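## 4. Open-day demonstration: kitchen counter

Read section 3 before you begin. The visitors come in at 30 minutes past the hour, and the arm must be in the home position at that time.

1. Switch on the Skasa controller and wait for the green light.
2. Load program 989 (slow pick, two fingers).
3. Ask the visitors to stand behind the yellow line.
4. Press START one time only. A second press opens the gripper.

**Caution:** Keep your hands away from the counter while the arm is moving, also when it moves slowly. 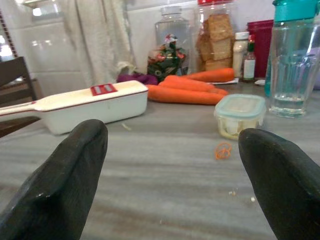
Program 989 moves the Plirko gripper low over the counter and stops it before each pick. Visitors can follow the wrist camera on the big screen during this stop. Let them choose the object. The carrots are a good first choice; the small container with the teal lid is more difficult, and the rubber band in front of it should be left for the end. Do not offer the glass pitcher.

5. Type the name of the chosen object and press CONFIRM.
6. If the screen shows error 1391, press HOLD and call Nestor Dizon.

**Note:** On Wednesday the last group is led by Veerle Coppens. She has the key for the Atwood cabinet, where the spare finger pads are kept.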